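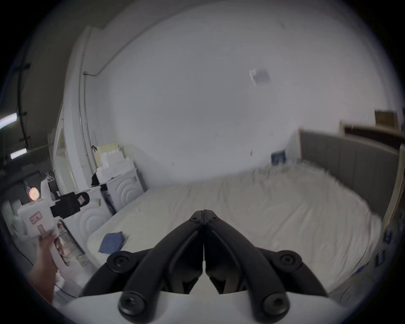
Iltlow fitted sheet, beige, double: two and a half stars

I've bought enough "crease-resistant" bedding to distrust the words on sight, and the Iltlow did little to change my mind. It came from Florketix for 40 pounds, in a thin sleeve with the washing instructions on the back in tiny grey print.

First wash at 40 degrees, as told, on its own. It came out of the machine in a tight rope and took a good shake to get flat again. Florketix says line dry or tumble low. I tried both over the following weeks and could see no difference, though the tumbled one felt a bit softer for a night or two.

The fit is decent. The corners are deep enough for our mattress and the elastic has held so far, which the cheaper Gisler we had before never managed. The colour is a plain, slightly dull beige. Fine with an upholstered headboard, dreary with anything else.

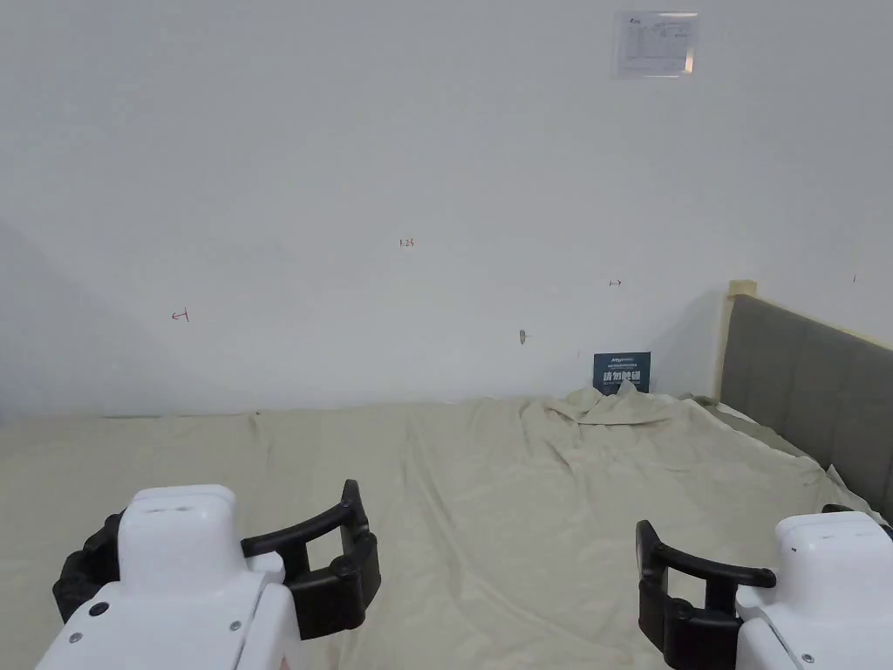
Venditgate Residents' Club – Home & Laundry pages

Smooth it is not. There are shallow wrinkles and folds right across the sheet, and pulling it tight only moves them along. Ironing helps until someone sits down. If you don't mind a rumpled bed, you may wonder why I'm fussing, but the label does promise otherwise and the price reflects it.

After 9 washes there's no bobbling and the seams are sound. I'd pay almost half for it. At full price, wait for the sale, or buy ordinary cotton and accept the creases.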